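3.2 Setting up the cell in simulation

Our cell is named Rikell and it has one arm with a two-finger gripper. Before July we had no permission to run the real arm alone, so Ornella Tedesco and I prepared the setup first in the simulator. We checked the zero position of each joint and saved it in the file Hadgu. The second joint had an offset error, and we needed 15 trials to correct it.

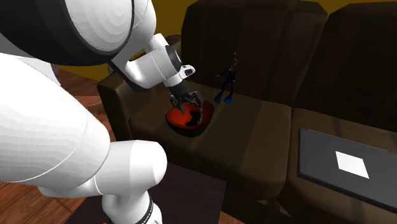

The approach height was the most difficult parameter. When it was too low, the fingers touched the bottom of the container and the controller stopped with error 181. We tested it with objects placed on soft furniture, because the seat height is different from the table height. With the red bowl on the leather chair, the fingers must point down into the hollow above the black piece, and the rim leaves only a small space for them to open. We set the height to 45 mm - this value is kept for all bowls.

3.3 Maintenance of the gripper

Ayantu Tilahun wrote the checklist for the real gripper. The finger screws are checked every morning, and the zero position is compared with Hadgu after each restart.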